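Chapter 4
Looking After a Two-Armed Room Robot

I learned most of this chapter on my knees on a carpet. My first job at Viltell was keeping one two-armed machine running in a furnished practice bedroom, and I figured the arms would eat up my time. Nope, it was the cables! A cable that hangs fine with the arm tucked in can pull tight when the arm reaches for something low, and then a joint faults and you lose your morning.

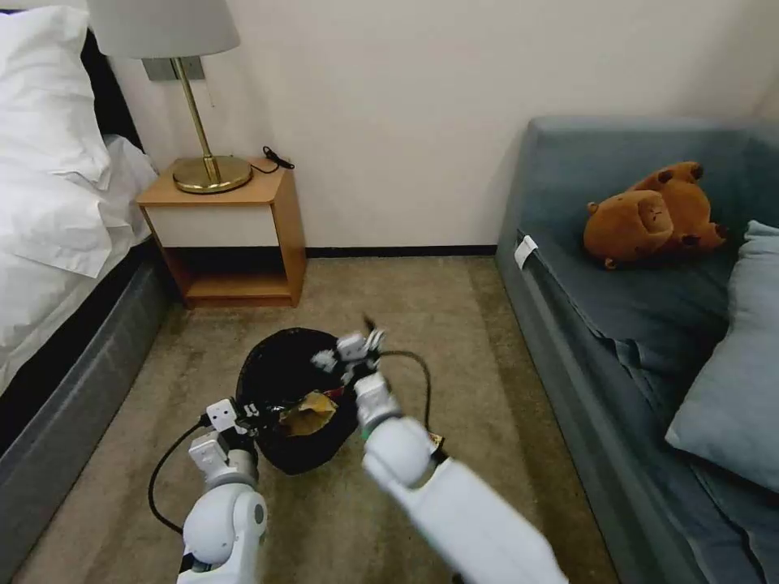
So we start with slack. My old boss, Bezawit Lemma, had me move each arm by hand through its lowest reach, power off, and watch the loop the whole way (slowly, please!). I want 40 millimeters to spare at the tightest point. If the loop drags on the floor, shorten it a little and try again.

Next come the grippers. Carpet fuzz gets into the finger joints, and I brush mine out every 200 cycles. At 400 I also check the finger screws and redo the zero position, which takes 3 tries when I'm tired.

Keep a log from day one, even a messy one. We'll be reading pages from mine in Section 4.1, coffee stains and all, beginning with the April when the left wrist kept drifting.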